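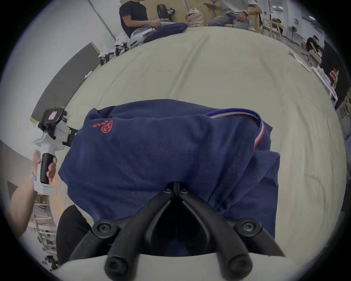

My aunt had it that a machine able to fold a shirt would sooner or later want to be thanked for it, and she for one was not going to start thanking furniture at her age. She said this over the phone, on a bad line from Vultimholm, while I had the receiver clamped under my chin and a gripper in my right hand, and I'm afraid I answered her with the sort of noise you make when a sleeve has just slid out of your grasp.

We were building a folder that spring, if building is the word for so much squeezing and tugging. The arms themselves were on a bench across the yard, waiting on a set of bearings from Zovosov that had been promised in May and then promised again, very kindly, in a letter with a different signature. So in the meantime we folded by hand, or nearly by hand, with the jaws doing what our fingers would have done, and every fold was saved so that the arms would have something to learn from when they finally had shoulders. The target was 3000 folds. I had written it on the door in chalk, and under it I wrote 300 on the evening we got there, and stood back and felt quite rich.

You would think a shirt was a simple thing! I had worn them all my life (and ironed a good many, for other people and for money, one long summer in Stasberg) and I had never noticed how much a collar wants its own way. Ours was navy with a striped trim, very smart, and it flopped to the left if you took it by the left and flopped to the left if you took it by the right. I got so that I talked to it. I called it sweetheart when it lay down, and I won't tell you what I called it when it didn't.

I told my aunt some of this, leaving out the language. She listened right through, which was unusual, and then asked me whether I was doing the sleeves first or the body first, and when I said the body she was silent for so long that I thought the line had gone.

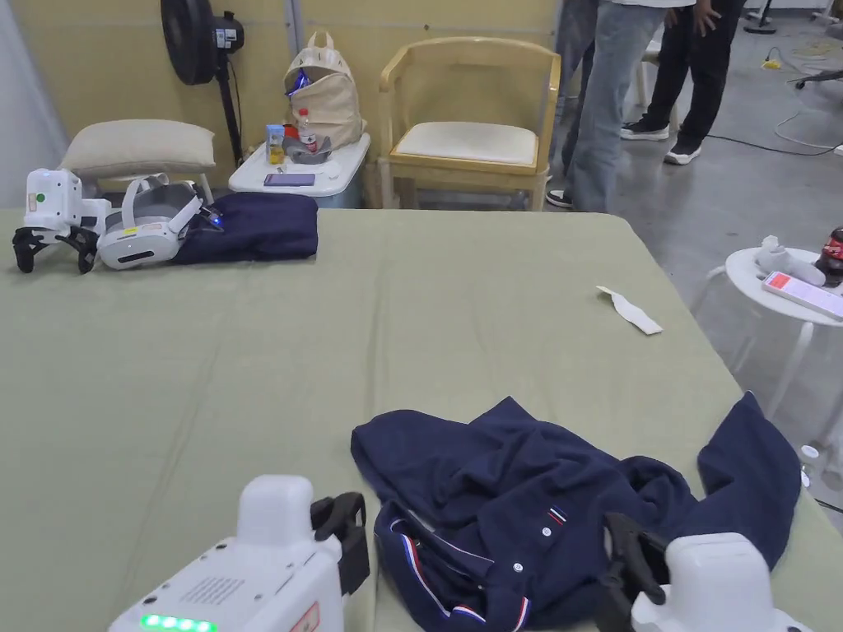 Sleeves First

She came on the early bus with a bag of buns and her good scissors, though there was nothing to cut. She wouldn't touch the grippers to begin with. She laid a shirt out with her bare hands, smoothed it twice from the middle, turned in one sleeve and then the other, and brought the tail up so quickly that I had to ask her to do it over.

"You're pinching," she told me. "Don't pinch it, lift it."

By the time the buns were gone she had a gripper in each hand and was asking why the thing closed so slowly, and whether the people at Hsieh Tools, who had sold us the springs, had ever met a cotton shirt in their lives. I chalked up her folds beside mine. She missed her bus home, and the one after it, and I made up the bed in the back room and went out to see if the shop still had any milk.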